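Swapping a drive in a caddy server without making it worse
Apr 27, 2021

Most guides to this job say it takes two minutes. I doubt the people writing them have ever fought a tight latch. Give yourself 19, and don't start unless your backup is one you have restored from.

First, find the right drive. Don't trust the bay number on the screen. Some systems count from zero, some from one, and the sticker on the lid may match neither. Write down the serial number of the failed drive and check it against the label before you wipe or toss anything.

Next, the caddy. Take hold of the latch end, release it and draw the tray straight toward you. If it sticks, stop and look at the slot. "Tool-free" is a claim I've stopped believing, but a screwdriver used as a lever will cost you a bay. 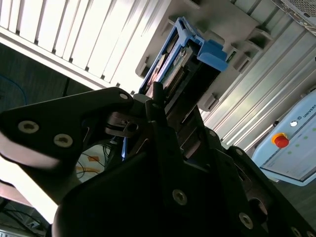
Pull it out an inch or so and wait 10 seconds before you take it the rest of the way. A spinning disk doesn't like being tipped. Keep your fingers off the circuit board and the gold contacts. I've been told Verkstead sells a spray that "revives" worn contacts. Save your money.

While you're in there, look over the rest of the metalwork. Ribbed panels collect lint in the grooves, and a soft dry brush does the job fine. Check that plastic brackets sit flat and that no stray cable can get pinched when the cover goes back on. 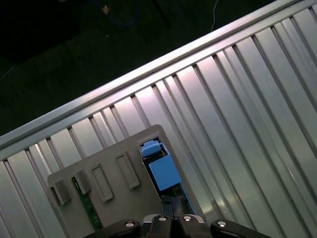

Slide the new drive in until it stops, then close the latch. The latch should do the last bit of the pushing. If it won't close, the tray isn't lined up, whatever the manual says about "firm pressure."

Start the rebuild and leave it alone. Ignore the time estimate.

Charalambos Spanos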